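Urodness revises set-up routine for Stumar washroom cleaning robot

Flotholm, July 10, 2019 – Urodness has changed how its Stumar cleaning robot is set up before delivery. Each unit is now run through 1,280 simulated rooms to check its floor map and turning distance, up from 179 in May. The brush height is then set by hand.

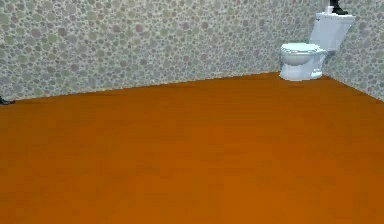 Simulated washroom with patterned walls and a toilet in the far corner. Image: Urodness

Existing owners can book the new set-up at the Flotholm workshop until 31 August.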